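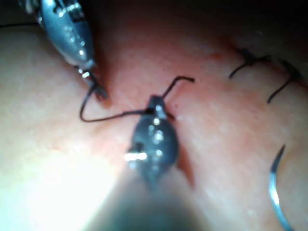

About the Skidby Training Lab

The Skidby Training Lab teaches robotic suturing to surgical residents, operating room nurses and technicians. We are part of Eller, and we have 57 people enrolled in this year's course. The lab is run by Sajib Hettiarachchi, who came to us from hospital equipment service and still does most of the instrument checks himself.

Open Day

Every September we open the lab to families, local schools and anyone who is curious about the work. Last year 1,994 people signed in at the front desk. The building holds far fewer than that at once, so visitors now come in groups and each group stays for 40 minutes.

The main demonstration is a closure done with two instruments. One holds the needle or pulls the thread, and the other gives it something to wrap around. The operator sits at a console across the room and works from the video. Single stitches are tied and cut one at a time along the line of the wound. Visitors often ask why the operator goes so slowly when looping the thread. The instruments give very little sense of touch, and new operators have to learn to judge tension by eye – most of the first month goes into that.

After the demonstration, guests can try the practice console in the Kanagaratnam Room. It uses foam pads and thick cord, and children over ten are welcome with an adult.

How We Teach

Trainees start on the Neltier bench course, a set of written exercises we put together in-house. They tie knots by hand first, then with the console. Each session is recorded and reviewed the same afternoon with an instructor. We keep 2,172 of these recordings in our library, and current trainees may borrow any of them.

Visiting

Groups of six or more should write ahead. Parking is behind the building. The lab floor is up one flight of stairs, and the elevator is to the left of the front desk. Please leave food and drinks in the lobby.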